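So I finally got my Dirkau deck over the line at game night, and I'm still a bit giddy about it! Wajid Kiani had me down to 2 health, with Cerent sitting on his side of the board looking smug, and I was holding a 40-card pile I'd swapped half the cards in since June.

My favourite colour has always been green, but the new Destisura set has pulled me towards the slow grey stuff – lots of discarding, lots of waiting. I drew Shaikh on the last possible turn and that was that.

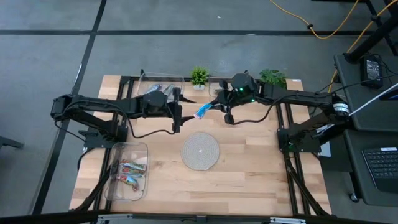 Wajid wants a rematch with the old rules, where you can't play two guardians in a row. Fine by me, mate. I've got 295 cards to sort through before then, and I reckon the second guardian was only slowing me down.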